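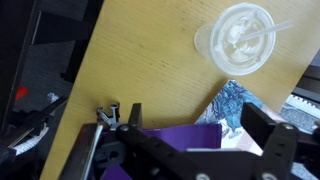 Vaso con tapa abombada sobre una mesa de madera clara: retirada y limpieza sin dañar las láminas

Comunidad Prirklow – Hogar y mantenimiento
Publicado el 28 jun 2024

Solomiia Koval

Buenos días:

Me dirijo a la comunidad para solicitar orientación sobre el orden de la mesa de lectura de un centro cultural de barrio. Se trata de una mesa de madera de tono miel, adquirida de segunda mano y cuyo acabado desconozco. Los asistentes dejan con frecuencia vasos de plástico transparente con tapa abombada y pajita, a menudo con restos en el interior, junto al material impreso ilustrado que exponemos.

Deseo plantear dos cuestiones. La primera se refiere al cerco blanquecino que ha quedado en el tablero, en la zona donde suelen apoyarse las bebidas: he pasado un paño húmedo y persiste. La segunda, al material impreso: una de las láminas, de otra serie ya retirada, se onduló por una esquina y quisiera evitar que ocurra con las actuales, en tonos azules y verdeazulados, que no podemos reponer.

Agradezco de antemano cualquier indicación.

Áine Phelan

Estimada Solomiia:

El cerco blanquecino suele corresponder a humedad retenida en la capa superficial del acabado. Si la mancha fuera oscura, el agua habría alcanzado probablemente la madera y el tratamiento sería distinto. Le recomiendo proceder del modo siguiente.

Retire primero el vaso, sujetándolo por el cuerpo y no por la tapa. Las tapas abombadas ceden con facilidad y la pajita actúa como palanca si se engancha con la manga. Vacíe los restos en el fregadero antes de desechar el vaso.

Aparte después las láminas y cualquier caja o cartulina. Seque el tablero en el sentido de la veta con un paño de algodón y deje ventilar la zona 6 horas, sin colocar nada encima. En muchos casos el cerco se atenúa por sí solo. De persistir, aplique una cantidad mínima de cera incolora en un punto poco visible y compruebe el resultado antes de extenderla.

En cuanto a la lámina ondulada, colóquela entre dos hojas de papel secante, bajo un peso uniforme, durante 3 días. No utilice plancha ni secador. Para las restantes, un gramaje de 300 g/m² resiste mejor la manipulación, pero no la humedad – conviene enfundarlas.

Conall Egan

Posavasos. En nuestra sala pusimos los de corcho y no hemos vuelto a tener cercos.

Finbarr Hegarty

Coincido con la señora Phelan, con una salvedad: si el tablero estuviera encerado y no barnizado, la cera nueva puede dejar una zona más brillante que el resto. En ese supuesto habría que tratar la superficie completa. Sugiero asimismo reservar una bandeja para bebidas en un mueble aparte y señalizarla con un rótulo discreto.

Solomiia Koval

Muchas gracias a todos. Dejaré ventilar el tablero esta tarde y consultaré al anterior propietario por el acabado antes de aplicar ningún producto.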